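Bodin : la bourse aux vêtements d'enfants revient, et elle voit plus grand

7 avr. 2025

Quelle belle nouvelle pour les familles du canton ! Après une édition de décembre qui avait fait le plein dès l'ouverture, la bourse aux vêtements de Bodin est de retour pour 2 jours, avec un atelier de retouche, un coin troc et, pour la première fois, des exposants venus de Korncombe et de Tramadberg. L'association organisatrice annonce 41 stands, installés dans l'ancienne halle aux grains et, si la météo s'y prête, jusque sous les tilleuls de la place.

Le principe reste le même, et c'est tant mieux. On vient avec ce que les petits ne mettent plus, on repart avec ce qui leur ira jusqu'à l'été prochain – ou au moins jusqu'à la prochaine poussée de croissance. Les prix sont fixés par les vendeurs eux-mêmes, avec un plafond de quatre euros pour les hauts et les bas courants. Les manteaux, les chaussures et les tenues de cérémonie échappent à cette limite, mais en décembre les étiquettes étaient restées très douces et on avait vu partir des parkas presque neuves pour le prix d'un goûter en famille.

La vraie nouveauté, c'est l'atelier de retouche. Il occupera tout le fond de la halle, avec des machines à coudre en libre accès et des couturières de Tramadberg pour guider les débutants. Au programme : reprendre un ourlet, resserrer une taille, poser une pièce sur un genou troué, changer une fermeture éclair. L'accès est compris dans le billet d'entrée et on peut y apporter un vêtement de chez soi, même s'il n'a pas été acheté sur place. Il faudra seulement qu'il soit lavé, et que les poches soient vides !

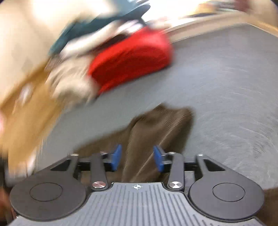 Des textiles étalés sur une table grise.

Le coin troc fonctionnera différemment. Chaque pièce déposée donne droit à un jeton, et chaque jeton permet d'emporter une pièce de la même catégorie. Pas d'argent, pas de marchandage, et un tri fait à l'entrée pour écarter les vêtements tachés ou trop usés. Ceux-là ne seront pas perdus pour autant : la ressourcerie de Sistthorpe les récupère pour en faire des chiffons, du rembourrage de coussins et, depuis cet hiver, de très jolis sacs en patchwork que l'on pourra découvrir sur son stand.

Un mot sur les matières, car le sujet passionne les habitués. Le velours côtelé fait un retour remarqué dans les vestiaires d'enfants et les organisateurs s'attendent à en voir beaucoup cette année. On comprend l'engouement : c'est chaud, c'est souple, ça supporte les toboggans et les parties de billes, et les teintes de sous-bois vont avec à peu près tout. L'atelier lui consacrera d'ailleurs une séance entière le premier après-midi. On y apprendra à couper dans le bon sens du poil, à repasser sur l'envers pour ne pas écraser les côtes et à raccommoder une couture d'entrejambe sans faire d'épaisseur. Prévoir une aiguille un peu forte et beaucoup de patience pour les surpiqûres.

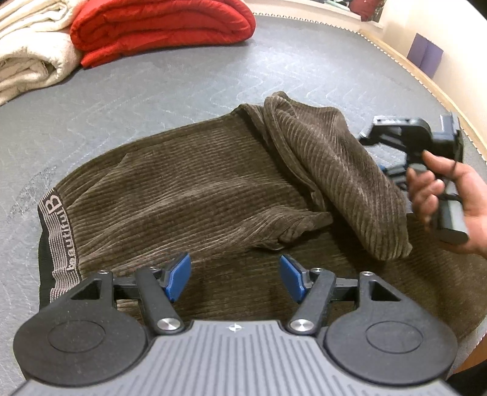 Un pantalon en velours côtelé brun olive, à la ceinture noire rayée de gris et de blanc.

Autre rendez-vous très attendu, la table des tricots, tenue par le club de laine de Korncombe. Ses membres y présenteront des modèles pour nourrissons et proposeront des patrons gratuits, du bonnet tout simple au gilet à torsades. Les pelotes entamées sont les bienvenues : elles serviront à tricoter des couvertures pour la maternité du secteur, qui en a déjà reçu une pleine armoire l'hiver dernier. Les personnes qui ne savent pas tricoter pourront s'initier au point mousse, aiguilles fournies, et emporter leur carré inachevé à la maison.

Côté enfants, la bibliothèque de Bodin installe un tapis de lecture à l'abri du va-et-vient, avec des albums choisis autour du vêtement et du déguisement. Une malle à costumes sera ouverte toute la journée. On nous promet des capes, des chapeaux pointus et un dragon à deux places qui avait eu un succès fou à la fête de l'école.

Et pour tenir le coup, une buvette avec soupe, tartes salées et gâteaux. Les parents d'élèves cuisinent, les bénéfices vont à la classe de mer. Les amateurs se souviennent de la tarte aux noix de l'édition précédente, épuisée avant midi – mieux vaut passer tôt.

Côté pratique, la halle ouvre à 9 heures et ferme à 17 heures, avec une nocturne le premier soir pour celles et ceux qui travaillent. L'entrée coûte 2 euros pour les adultes et reste gratuite pour les enfants. Les poussettes passent par la porte latérale, côté fontaine. Le stationnement sur la place sera impossible pendant toute la durée de la bourse, mais le parking du stade est à quelques minutes à pied, et des arceaux à vélos supplémentaires seront posés devant la mairie. La navette de Sistthorpe fera un arrêt exceptionnel à la halle, aux horaires habituels du marché.

Les derniers emplacements de vente se réservent à l'accueil de la mairie de Bodin, munis d'une pièce d'identité et d'une liste sommaire des articles. Les tables sont fournies, les portants non. Pour l'atelier velours, l'inscription se fait sur place le matin même, et les places sont limitées au nombre de machines.

Les invendus pourront être repris par leurs propriétaires ou laissés au vestiaire solidaire de Korncombe, qui recherche en priorité des pyjamas, des bodies et des pantalons pour les plus petits. Le vestiaire accepte aussi les draps pour lit de bébé et les gigoteuses, propres et pliés, à déposer dans les bacs placés près de la sortie.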